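Speaker notes, Zaid Moussa, Grestthorpe staff learning afternoon, Feb 9, 2024
Talk title: Do you need a tidy desk?

Start without slides. Ask who has bought something for their desk in the past year. Wait for hands. Then ask who still uses it. Wait longer.

My position, so they can argue with it early: most desk tidying is shopping. I spent 170 pounds on it between June and Christmas and my desk looked the same at the end, only with more plastic on it.

The Zetport claim. Their leaflet says a clear desk gives you back 30 minutes a day. I wrote to ask how they measured it and got a discount code. Read the reply out if the mood is right. Do not do the voice.

Abou Jaoude method, quickly: everything has a home, everything goes home at five. Fine if your work ends at five. Mine is half finished when I leave and I want to find it half finished in the morning. Someone will say "use a tray". Let them. Ask what is in their tray.

Folders. I used to colour code. Red for urgent, orange for soon. Within a month I had no idea what separated urgent from soon, and the two colours sat side by side going stale. If anyone has made this work for over a year I would like to meet them at the break.

Next slides, leave them up while talking.
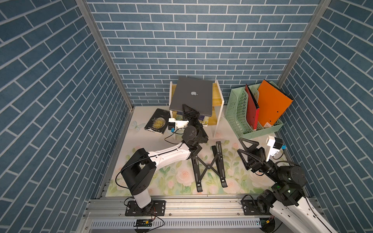
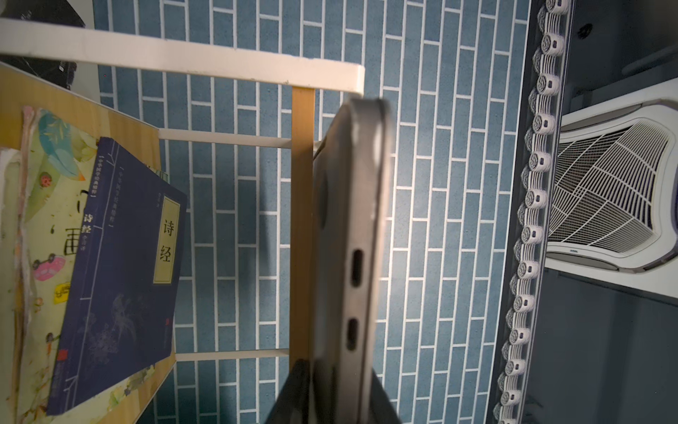
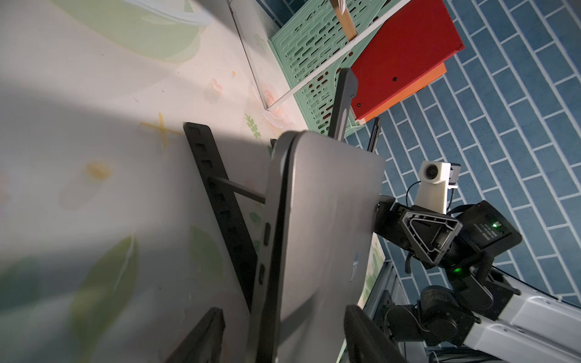 Laptop stands are where I get most grumpy, so slow down for this bit. The Lamard catalogue sells the folding kind as a space saver, and I don't buy it. A stand lifts the screen, which my neck likes, but then you want a separate keyboard, and the keyboard takes the space you were promised. Point at the black one in the first slide, only partly unfolded, and ask how many people ever fold theirs away. Then point to the shelf behind it with the closed laptop on top and books underneath. I have more time for that. It is a dull bit of furniture and it holds two kinds of thing at once. Somebody will ask about cables. Say I lost that fight.

Books on desks: keep it short. One you are reading, fine. A pile you mean to read belongs at home. I had nine on mine and had opened two.

If running over, drop the books and go straight to the exercise. Everyone writes down one desk purchase they would not make again, with the price. Collect the slips and read out a few. Last time the dearest was a drawer unit at 1525 pounds. Check the owner is happy before reading it.

Questions. Hand back the room key at reception.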